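Navport > Opinion > Simulation and Tooling

Feb 28, 2026
By Danai Kourkoulas

In my first year at Navport I believed that a planner is good when its success number is high. I had a big table on the wall with these numbers, and every morning I updated it. Today I do not keep such a table, and I want to explain why I think other teams should take theirs down too, or at least move it to a less visible wall.

My opinion is simple. We spend too much effort on the motion planner and too little on the tools that let us look at what the planner did. When a run fails, most teams I know have one log file, one final pose error and one short video which someone must find by hand. From this they try to guess the reason. Often they guess "perception", because perception is made by a different group.

At Navport we had exactly this habit. We ran 2000 simulated episodes during the night, and in the morning we read a single percentage. If it went up, the change was merged. In July we merged a change to the grasp scoring that gave us a better percentage, and it stayed in the main branch for 20 days before Algirdas Ķēniņš replayed the episodes one after the other. He saw that the planner was now choosing easy objects first and then using up its time before it reached the difficult ones. Our score was counted per attempt, so the number looked very nice. The software had become more careful in choosing its work and not better in doing it.

I was the person who approved this merge. I had read the code well, I think. But I had not watched even one episode.

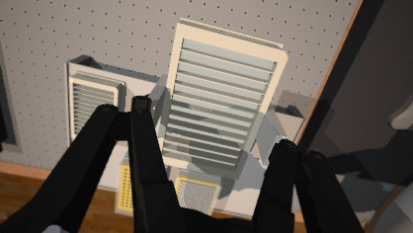 Replay is the part of our tooling that I would defend first if somebody wanted to cut the budget. A good replay tool stops at any simulation step and puts next to the rendered view the things the software believed at this step: the segmentation masks, the planned path, the contact forces, the chosen grasp. It must be fast, because a slow tool is used only for disasters. And it must show the view the policy received, with all its difficulties. When black gripper parts cover the side of one small yellow-bordered item and the lower end of the other, the mask for each of them is a guess, and I want to see how sure the network was about this guess. The same with the dark shadow over the lower half of the large louvered panel. The slats become thin light stripes there, while in the upper part they are broad and pale, and an edge detector tuned on the bright part can easily give a different answer on the dark part. From a percentage I would never think to ask about slats.

Some colleagues answer me that simulation already knows the truth, so there is no need to look at it with human eyes. We have the exact pose of every object, they say, and we can compute every error. This is correct, but you compute only the errors you have already imagined. Nobody in our team had imagined to measure the order in which objects were chosen. Now we have a metric for it, and it was written after a person sat with a cup of coffee and watched.

A stronger argument against me is the cost. To look at all 2000 episodes is not possible, and I do not ask for this. Our rule is that the author of a change watches 20 episodes before asking for review. Seven of them are taken at random from the successes. People complain most about these seven. They say it is boring to watch something that worked, and I agree with them, it is boring. However, the July problem was sitting inside the successes, so I will not remove this part of the rule.

There is also a question of who builds such tools. In many companies the viewer is given to a student for the summer, and when the student leaves, it slowly stops working. At Navport it was the same until Algirdas asked to take the viewer as his main task. I confess that I first thought this was a waste of a strong control engineer. He rewrote the time synchronization between the planner log and the physics log, which had been wrong by one step since the beginning. One step is small, but with contacts it can change who seems guilty: the controller that pushed too hard, or the planner that asked for it.

I would like to see papers and internal reports include the replay files together with the result table. I would also like managers to ask in a review, "Which episodes did you watch?" before they ask for the number. Our own report for this quarter will have such a list in the appendix, with the episode seeds, and my name is next to the ones I watched.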